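Bookcase

A bookcase is a piece of furniture with horizontal shelves, used to store books and other printed matter. It may be freestanding, fixed to a wall, or combined with a closed cupboard, in which case the open shelves are normally placed above the closed part. In general use the word overlaps with "bookshelf," although cabinetmakers tend to reserve the latter for a single board and its supports.

Construction

The main parts are two side panels (the uprights), a top, a base and a number of shelves. A back panel is common. It keeps books from being pushed through and braces the case against racking, the sideways lean that develops when the corner joints loosen. Cases without a back rely on rails, cross braces or tight joints for the same purpose.

Shelves are either fixed or adjustable. Fixed shelves are set into grooves cut across the uprights, known as dadoes or housings, and add to the stiffness of the case. Adjustable shelves rest on pins or metal clips. A low rail is sometimes fitted along the sides or front of an open shelf to stop objects from sliding off.

Load and sag

Books are a heavy and evenly spread load. The sag of a shelf under such a load rises with the fourth power of its span and falls with the cube of its thickness, so that doubling the thickness reduces the sag to one eighth. Sag also increases over time under constant load, an effect called creep. Particleboard creeps more than solid wood — a difference that matters mainly in long spans. A strip glued under the front edge stiffens the shelf at little cost in height.

Arrangement of books

Books are usually stored upright with the spine facing out. Large or heavy volumes may be laid flat to reduce strain on the binding. A partly filled shelf needs a bookend or similar support, as leaning volumes tend to warp. The direction of spine lettering varies: English-language titles normally run from top to bottom, while titles in several continental European languages often run from bottom to top. Chinese titles are commonly set as a vertical column of upright characters.

See also

Bookend
Cabinetmaking
Library shelving
Mobile shelving

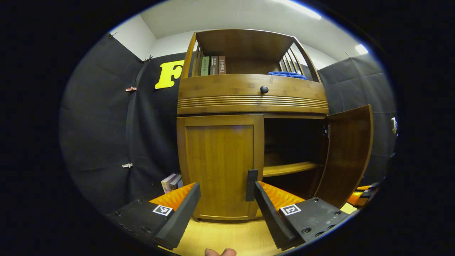
Books upright on the open upper shelf of a wooden cabinet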